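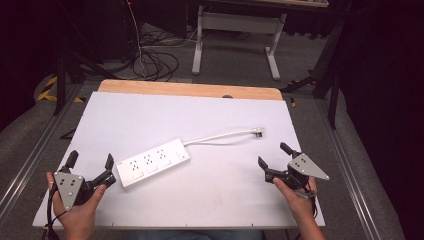 Multiprise à trois prises, avec un interrupteur par prise.

Clelerix recherche un ou une gestionnaire de stock pour son dépôt de matériel électrique. Poste à pourvoir en octobre, à temps plein.

Le dépôt compte 3 024 références et livre des quincailleries et des électriciens de la région. Vous travaillerez avec Maribeth Umali, responsable des achats, et une équipe de préparateurs.

Vos tâches
Réception et contrôle des livraisons
Mise à jour des quantités dans Rimeck, notre logiciel de stock
Inventaires tournants
Traitement des retours clients et des litiges avec les transporteurs

Profil
Deux ans d'expérience en magasin ou en entrepôt. Bonne pratique du tableur. Le CACES 3 est un plus, la formation peut être prise en charge. Station debout et port de charges fréquents.

Conditions
CDI, prise de poste à 7 h 30, titres-restaurant, mutuelle. Parking sur place.

CV et quelques lignes de présentation à l'attention de Danilo Layug, par courrier ou à l'accueil du dépôt. Les entretiens se font sur place, avec une visite des rayons.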